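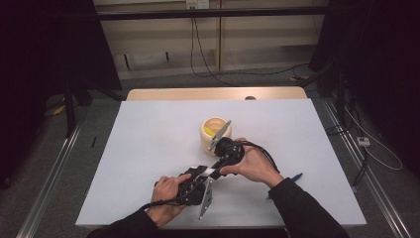
手持夹爪工位 班前点检表(含备注)
工位:Heltska 3号台
夹爪代号:Fidine,左右各一
累计开合次数(接班时读数):2579
复核人:Benedikt Kramer
填表月份:5月

判定写法:合格 / 待观察 / 不合格。不合格的当班停用,挂牌,不要自己改尺寸。

一、断电检查

1. 指片紧固
结果:合格
备注:螺钉逐颗用手动螺丝刀试过,没有再拧动的。不要用电批,上个月滑过一次牙。

2. 铜色螺纹嵌件
结果:待观察
备注:左夹爪根部那颗嵌件比塑料面略高,用指甲能刮到。已用记号笔划线,下次看线有没有错开。错开即换连杆,不补胶。

3. 连杆与销轴
结果:合格
备注:空手开合到底,没有卡点。右夹爪回程比左边稍紧,在允许范围内。销轴不上油,油会带到指垫上。

4. 指垫
结果:左合格,右待观察
备注:右夹爪下侧指垫的纹路磨浅,库房还有2片备件,型号Čierny软垫。换垫时成对换,旧垫装袋写日期退回。

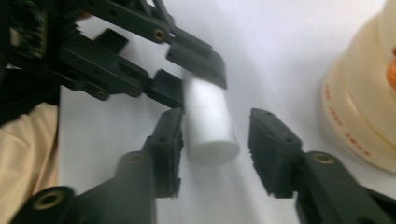
图2 白色圆柱件试夹,两只夹爪同在台面上。

5. 线缆
结果:合格
备注:线从外壳出来的第一个弯不能贴着手腕绷紧。戴好以后手臂伸到台面远端,再收回来,线要跟得上。外皮无破口。

二、通电检查

6. 开度归零
结果:不合格,处理后合格
备注:左夹爪合拢时读数为2,应为0。断电重插编码器插头,重新归零,连做3次都回到0。插头锁扣偏松,已报修,配件由Ollita供。

7. 双爪交接试夹
结果:合格
备注:用圆柱试件。一只夹住上端,另一只张开等在两侧,先夹稳再松开前一只。动作放慢,指垫与指垫之间不要相碰。试件掉落要记次数,本班为零。

8. 画面与时间同步
结果:合格
备注:镜头用干的无尘布擦,不喷清洁剂。

三、台面与周边

9. 台面
结果:合格
备注:本次任务用不到的小件收进抽屉,笔和杯子只在任务单列出时才上台。

10. 地面走线
结果:待观察
备注:铝型材外侧的线要理顺,插排不要放在走动的一侧。下班前补扎带。

遗留事项
第2项嵌件:下一班继续看线。
第4项右指垫:读数再走一周后定换不换,Benedikt Kramer签字后领料。
第6项锁扣:配件到之前,每次归零后轻拉插头确认。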